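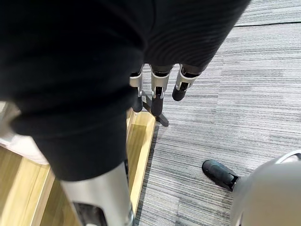
Figure 4.1 Three fingers of a robot hand above carpet tile.

Chapter 4. Automation and the Job

Fluston employed 40 attendants to keep its footwear displays in order. Handling tasks of this type are short and repeated often, and each can be timed. 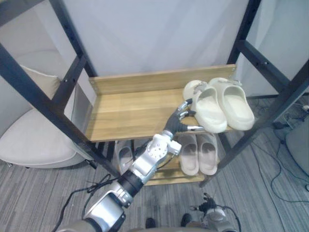
Figure 4.2 Robot hand at a cream slide, upper shelf.

When such a task is reassigned, the attendant's job changes from placing to checking. Appiah calls this residual work. 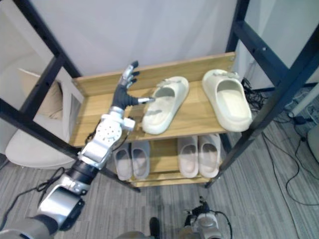
Residual work is harder to schedule. Section 4.1 defines it, and Section 4.2 covers training and pay grades.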